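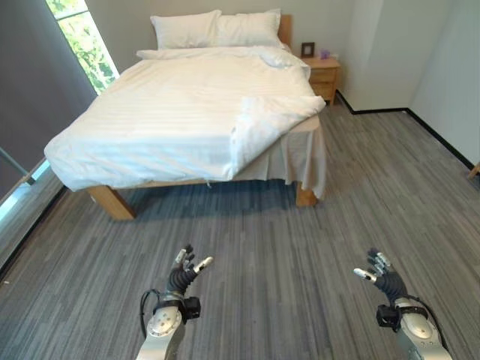
News > Travel > Places to Stay

Skollitz guesthouse reopens with 19 rooms

Great news for anyone who has tried to find a bed in Skollitz during the lantern weeks! The old Uvasow guesthouse on the harbor road is taking guests again, with 19 rooms over two floors and a breakfast room that looks straight out at the ferries.

The Uvasow shut after the roof leaked two winters ago, and the town has felt the loss. Its new owner, the Skemach company, kept the creaky main stairs (hooray!) and put in new windows on the harbor side. Rooms start at 80 dollars a night, breakfast included, and July is filling up fast.
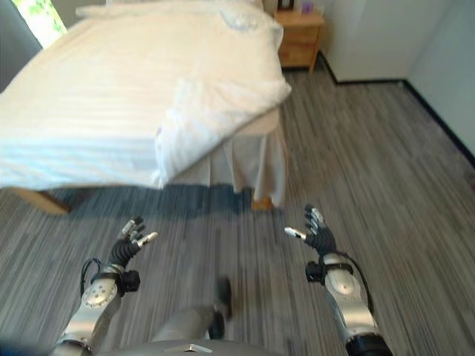 Getting there

The morning bus from the train station stops right at the door, and the walk from the ferry takes around 19 minutes if you go by the fish market, as you should.

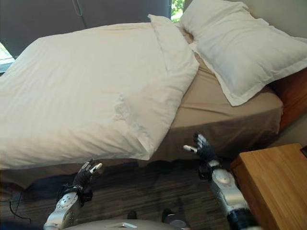

Reader Harborlight54 wrote in to say that the late ferry still lands after the front desk closes at 10 p.m., and would love to see a key box by the door before summer.

54 shares | 19 comments

Contact the newsroom | Copyright Skollitz Harbor News | Back to top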